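Wallbridge Words and Politics Circle
Minutes of the meeting of November 24, 2018
Taken by Vernon Perron

Present: Anel Mnguni (chair), Siyabonga Nkuna, Wilson Cusi, Pravesh Buthelezi, me, and a few people from the Motaung reading group who came over to see what we're like. I hope we behaved.

1. Last time's minutes

Approved with one fix. I had written that Wilson called the word "populist" meaningless. Wilson says he called it overworked, and that there's a difference. I've changed it. Pravesh said an overworked word and a meaningless one end up in the same place, and we were off on that for a good ten minutes before Anel pulled us back to the agenda.

2. Main talk: where "filibuster" comes from

Siyabonga gave this one and I thought it was the best talk we've had in ages. I'll try to do it justice, but my notes get thin toward the end where I was enjoying myself too much to write.

The word goes back to the Dutch "vrijbuiter", meaning a pirate or plunderer, the same word that gave us "freebooter". It wandered through French and Spanish, picked up some extra letters along the way, and came into American English from the Spanish "filibustero". By the 1850s Americans were using it for the men who went off on private military adventures in Latin America and the Caribbean, trying to grab territory without anybody's permission. So when people in Congress started accusing each other of filibustering, they were calling each other pirates! Siyabonga read us a couple of old newspaper pieces, doing the voices, and the Motaung people clapped.

Then we got to the Senate itself. It takes 60 votes to end debate on most bills these days, and Siyabonga's point was that the modern version hardly involves any talking at all. A senator can hold things up without standing on the floor reading recipes all night, and most people still picture the movie version. Wilson asked if the word should be retired, seeing as the thing it describes has changed so much. Siyabonga said words don't retire, they just get new jobs, and that we still say we "dial" a phone.

I asked whether either party had ever been consistent about it. I got a long look from Anel, but it was a fair question and I'd like it on the record. Siyabonga said that if you line up the speeches, senators of both parties tend to find the filibuster noble when they're in the minority and a disgrace when they're not. Pravesh didn't think that was the whole story. He said some have stuck to one position for years, and that it's lazy to wave at both sides and go home. They agreed to bring some real quotes next time and go at it properly. I'm looking forward to that one a lot.

3. Discussion: who gets called an "extremist"

Wilson led. He handed around clippings from opinion pages with the names blacked out, and we had to guess which side the writer was on from the adjectives alone. We were terrible at it. I got three right out of six, so I might as well have flipped a coin, and I'm the one who's always telling my brother-in-law I can smell bias a mile off.

Anel said what struck her was how rarely any of the writers said what the person had done or proposed. You got the label and then another label. One of the Motaung visitors (I'm sorry, I didn't catch her name, please email me) said her late husband used to cross out every adjective in the paper with a pencil before he'd discuss it over breakfast. We all want to try that now.

Pravesh argued the other way, that sometimes a strong word is the accurate one and that being squeamish about it is its own kind of spin. Wilson said fine, but then show your work. I don't think we settled it, and we did run over by quite a bit.

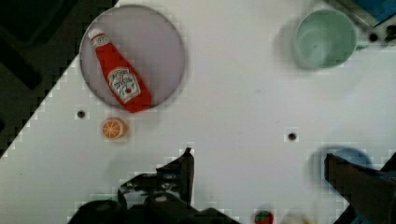 Plate and ketchup bottle on the white table.

4. The newsletter

The spring issue is planned for April. Pravesh is editing again, bless him. Anel wants shorter pieces this time and is asking everybody to stay on one page. Siyabonga will write up the filibuster talk, Wilson will do something on the clippings exercise with the answers printed at the back, and I said I'd have a go at "lobbyist". There's a story that it comes from people pestering President Grant in a hotel lobby, and it's a shame because it's such a good story, but the word was in print well before he got to the White House. I'm going to write about why we all like the wrong version better.

Pravesh would also like a letters page. There was some worry about what we'd get. Anel's rule will be that you can go after an argument as hard as you like but you have to quote it first, in full, and spell the writer's name correctly. Agreed by everybody.

We'll print 60 copies. Last time we printed 40 and ran out, and then I had people asking me for mine.

5. Money and the room

We're paid up through the winter. The Hestov Room is ours for the next three meetings and after that we have to apply again. Anel has the form. Wilson asked if we could move to the bigger room upstairs and the feeling was no, since you can't hear the person at the far end and the stairs are hard on a couple of us.

The Fultusum dictionary subscription came up again. Siyabonga uses it constantly, I use it now and then, and I suspect the rest of you haven't logged in since we got it. We agreed to keep it for another year. If you've lost the password, ask me and not Anel.

6. Joint meeting with Motaung

They've invited us over in the new year. Their idea is an evening on campaign slogans, with each group bringing three and explaining why they worked or flopped. I think that's a terrific idea and said so, maybe too loudly. Pravesh wants to keep it to slogans from before any of us could vote so we don't spend the night refighting the last election. Wilson thinks refighting it a little would be healthy. We voted, and Pravesh won - narrowly.

7. Anything else

Anel reminded us that phones go on silent. She was looking at me.

Wilson has a box of old political cartoons from his aunt's attic and will bring it next time for anyone who wants to come early and look through it.

To do before next time:
Siyabonga and Pravesh - filibuster quotes, both parties
Wilson - answers to the clippings, cartoons
Anel - room form, reply to Motaung
Me - these minutes, "lobbyist" draft, find out our visitor's name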